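### 4.2 Living-room tasks in simulation

The kitchen tasks in Section 4.1 were run on hardware. The living-room tasks were run in simulation only. We built the room in the Dratura simulator and used a single white arm with a two-finger gripper, the same type we used in the kitchen. The controller was Hurex, trained on the demonstration set we collected in March and not tuned further for this room.

The task list has 21 chores. They fall into two groups. The first group is pick-and-place: move a small object from the desktop to a named spot, or clear it from the surface entirely. The second group involves the television and needs contact with a large object that should not move much, such as wiping the bezel or pressing at a corner. We included the second group after early users of the kitchen system asked for dusting more often than for anything else.

Each trial starts from one of a fixed set of object layouts. The arm is given a written instruction and a limit of 600 control steps. A trial counts as a success if the end state is correct and nothing has fallen from the desk. Touching another object on the way is allowed, but tipping it over is not. We ran 1,480 trials in total, split evenly between a clean desktop and one with extra objects left out.

Figure 7 shows the gripper at the upper right corner of the television, with keys, a remote control and a small dark bottle among the things on the desk. 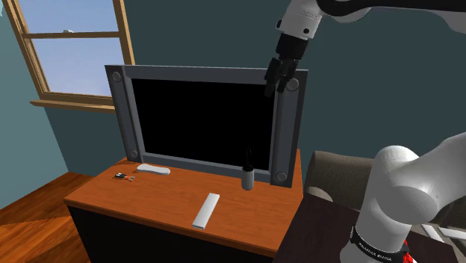

A reviewer from the Torres group objected that a desk like this is too tidy to say much about homes, and that a person asked to dust a television would move the bottle first without being told. We agree with the second point. None of our instructions mention clearing the way, and the controller never learned to do it as a separate step. In the clean condition this did not matter. In the cluttered condition it was the main source of failure on the television tasks, because the arm took the shortest path to its goal and brought the wrist down through whatever stood there.

On the first point, we ran a small follow-up with messier layouts taken from the Arkata room set, in which objects overlap and some lie partly under others. Pick-and-place got worse, as expected. The television tasks changed very little. Most of their failures came from objects standing close to the screen, and the messier layouts did not put more of them there.

Of the small objects, the remote control was the easiest. It is long and has straight sides, and the fingers could close on it from several angles. Keys were the hardest. The gripper often closed on the fob and lifted it, then lost the set during the move. Changing the grasp height by 2 mm fixed many of these cases but caused the fingers to scrape the desktop in others, and we kept the original setting for all reported results.

Contact tasks failed in a different way. The arm usually reached the correct part of the television, but it did not hold steady pressure once there. It would touch the bezel, back off, and touch again until the step limit ran out. We think this comes from the demonstrations, which contain very few cases of sustained contact. A person wiping a surface adjusts to the feel of it, and our controller has only joint positions and camera input to work from.

Simulation makes some of these tasks easier than they would be in a house. Friction is the same everywhere on the desktop, objects do not deform, and the television is treated as heavier than most real sets. Reflections on the dark screen are also missing. In our hardware tests with glass-fronted cabinets, reflections caused the depth estimate to jump, and we expect a real television to cause the same trouble.

Given these limits, we would call the pick-and-place group close to usable for a desk that is already in fair order, with a person nearby to recover dropped items. The television group is not ready. Section 4.3 repeats the contact tasks with a force sensor added at the wrist.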